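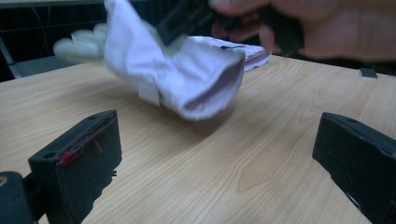 Filtaro Hard Wax Oil: Six Months on a Work Table

I bought a can of Filtaro hard wax oil in the clear matte finish for a table that gets used hard. It had been bare wood up to then, sanded a couple of times and never sealed properly. I wanted something I could put on myself, over a weekend, without a spray setup and without the house smelling of it for weeks.

What you get

The can holds enough for a mid-sized table with some left over. The lid is a plain pry-off one and it dents easily, so use a wide screwdriver and go around it slowly. There are instructions on the side in several languages. The English part is short and leaves out the recoat time, which I had to look up on the seller's page. Nothing else comes in the box. You need your own pads and lint-free cloths.

Putting it on

I sanded to 120 grit, vacuumed, and wiped the top down with a damp cloth to raise the grain. After it dried I went over it once more by hand. The instructions say not to go finer than 150 and I would stick to that. Fenna De Graaf, who lent me her sander, had done a shelf at 240 with the same oil and it barely took any in.

I used 3 coats. The first one soaks in fast and looks blotchy for an hour or so. Leave it alone. The second evens out the color. I could have stopped there, but the end grain still looked thirsty and I had oil left. Each coat went on thin with a white pad and I wiped off the extra after fifteen minutes. I left it overnight between coats with a window open.

The smell is strong on the first evening and mostly gone two days later. I kept things off the table for a week and then used it normally.

One safety point, and the can only mentions it in small print: oily rags can heat up and catch fire on their own. Lay them out flat outside to dry, or soak them in water before they go in the trash.

How it looks

Matte really is matte. Light wood stays light, with a slight warm shift, and the grain shows a bit more than it did bare. If you want no color change at all, Filtaro sells a version with a little white pigment in it. Gerrit Lambrechts put that one on his stair treads and it hides the yellowing well, though up close it looks a little chalky to me.

How it holds up

Water is fine if you wipe it up the same evening. Coffee is fine. Red wine left overnight made a faint ring that came out with a gray pad and a dab of oil. Hot pans will mark it, so use a trivet. Scratches show as pale lines, and small ones can be rubbed out in a few minutes with no need to redo the whole top. That is the main reason I would pick this over varnish. Plastic bins and tools get dragged across mine most days and the surface still feels smooth.
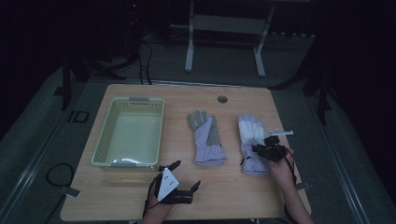 The table in use, with basket and gloves.

Compared with Desmet

I used Desmet furniture oil on an older bench. It costs less and goes on more easily, but it needed a fresh coat every couple of months and water spots showed up right away. For a cutting board or a tool handle I would still buy Desmet. For a tabletop I think the extra money is worth it – you save it back in work.

Good
Even finish with basic tools
Spot repairs are easy
Low sheen, no plastic feel

Not so good
Poor lid
Recoat time missing from the can
Leftover oil skins over if the lid is dented

I moved what was left in my can to a small glass jar, filled to the top, and it was still usable in June. I'll put one more thin coat on before winter and add a note if anything changes.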